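Shared Kitchen Reopens at Femanbridge House

Residents and staff of Femanbridge House are advised that the shared kitchen on the ground floor reopened in March. The work was supported by a grant of $3,000 from the Perić Fund, and the Residential Life Office wishes to thank the Fund for its continued interest in the building.

The kitchen has a marble countertop and a green tile backsplash. A toaster and a toaster oven are kept at the back of the counter for general use, and bamboo organizers have been provided to keep smaller items together. Cereal and other dry goods should be stored in lidded containers.

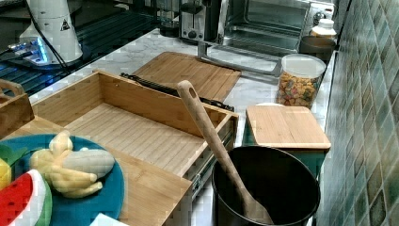 Brenda Lockwood, Residential Life Manager, has asked that organizers be returned to the counter after cleaning and that personal food be labeled with a name and room number. Unlabeled food will be removed at the end of each month. Both appliances must be unplugged before their crumb trays are emptied.

Residents are also asked to use a cutting board whenever they prepare food. Knives should not be used directly on the marble, and spills of lemon juice, vinegar or tomato should be wiped up at once, as acids dull the surface.

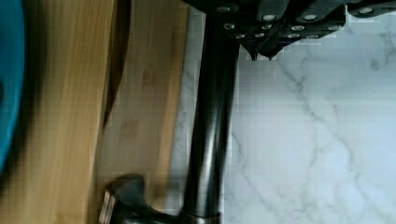
Boards are to be washed by hand, dried with a towel and stood on edge overnight. They should not be placed in the dishwasher or left to soak.

The kitchen is open to all 80 residents from 6 a.m. to 11 p.m. Groups wishing to reserve it for a meal should write to Jade Mellor at the Residential Life Office. Requests for additional equipment may be sent to the same office and will be considered within the remaining budget of $500.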